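Stollton bed area, weekly check. Tuesday, done in a hurry

1. Sheet, sage green. Wrinkled, needs pulling tight. OK otherwise.
2. Headboard, vertical channels. Vacuum between the panels, 2 missed last time.
3. Bag with black straps left against headboard. Move to shelf pls.
4. Snack packets on bed. No food past the line, see Pridbridge rules.
5. Power strip by bed frame, cables all round it. Tidy, tape down. Trip hazzard. FAIL
6. Phone charging on the bed, lead over the edge. Not allowed.
7. Clothes for folding, blue. Back in tub after.
8. Walkway, 145 cm min. Pass

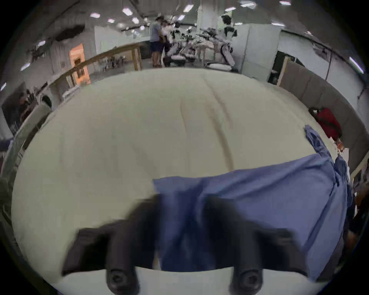
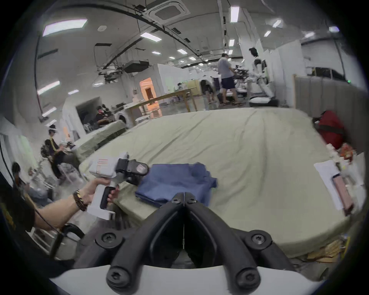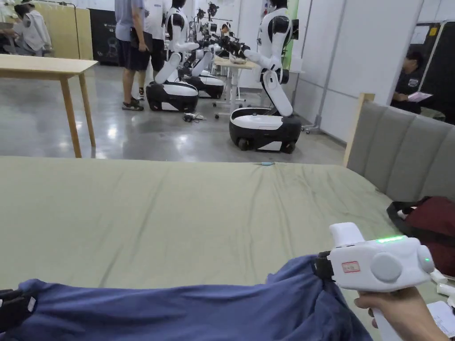
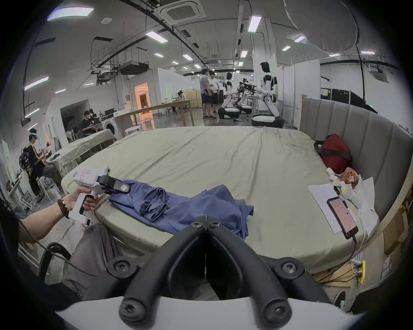
Filed under: Floor checks / Beds and linen

Recheck item 5 and 6 befor 4pm.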